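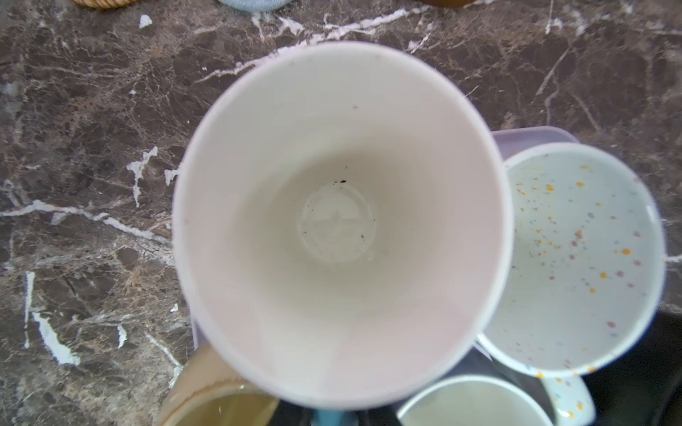
I've been promising a proper write-up of the Reseck blog planner since May, when I mentioned in passing that I'd bought one and eleven of you (hello, you nosy lot!) asked what it was like. Well, I've filled in enough of it now to have opinions, so get comfy.

For anyone who missed that post, the Reseck is a paper planner made for people who keep a blog. It's A5, spiral bound, undated, and it comes in grey or a sort of mustard. I went for mustard and I have no regrets on that score. Mine came from Mohamedi, the stationery shop in Plirthorpe, and cost me more than I'm willing to admit in front of my sister, who reads this.

The bit I love most is the post pages. Each post gets a double spread: title and scribbles on the left, and on the right a little list of all the things I always forget, like checking links, adding tags and replying to the comments from last time. I used to keep all of this on the backs of envelopes, and then the envelopes went in the recycling, and then I'd be lying in bed at night trying to remember what my brilliant idea about button tins had been. (Still gone. If it comes back I'll let you know.)

There's also a section at the back called Blog Friends, with room for 50 names. I thought it was a bit twee when I first saw it, but I've ended up using it more than almost anything else! You write down the blog, what they post about and when you last left a comment. I'm dreadful at reading people's posts, loving them and wandering off without a word, and this has made me a much better neighbour. It was how I noticed that I hadn't said hello to Kiprono Mfinanga over at Cakcombe in ages, and we've been swapping long rambling comments ever since. Go and read Cakcombe, by the way, especially the posts on old bus tickets.

Now for the grumbles. The statistics pages are a waste of good paper. There are 9 of them, all tiny boxes for visitors and page views and something called "reach", and I don't want to know my reach. I started this blog to chatter about things I like. I did fill in one box, the month I had 748 visitors, and then I spent a whole evening fretting that the next month would be lower, so I've clipped those pages together with a bulldog clip and we shall say no more about them.

The paper is a bit thin too. Biro is fine, pencil is fine, but my nice green fountain pen went straight through and came out on the other side looking like mould. Kibet Barasa left a comment ages ago saying his did the same and that he's switched to gel pens. I tried one and it's better, though you do have to wait a moment before you turn the page or you'll get it all up your sleeve.

And the stickers! You get six sheets, which sounds generous until you see that two whole sheets say "GO VIRAL". I'd have swapped the lot for more of the plain coloured dots. I use a blue dot for a post that's half written and a yellow one for a post I'm scared of, and I'm very nearly out of yellow.

Has it made me post more often? A bit, yes. I used to vanish for weeks and then come back with a great long apology that bored everybody, me included. These days if I've got nothing to say I leave the week blank, and because it's undated there's no row of empty pages telling me off. If you like a strict timetable you may want something with the dates printed in, but it suits me down to the ground.

I'd give it four out of five, with the missing one split between the thin paper and the "reach" boxes. I'll be buying another when this one's full, and yes, in mustard again. If any of you use a different planner, or just a notebook, or a shoebox full of envelopes, do tell me in the comments, and I'll put you in my Blog Friends pages if you aren't in there already.

Next time it's the button tins, whether I've remembered the idea or not.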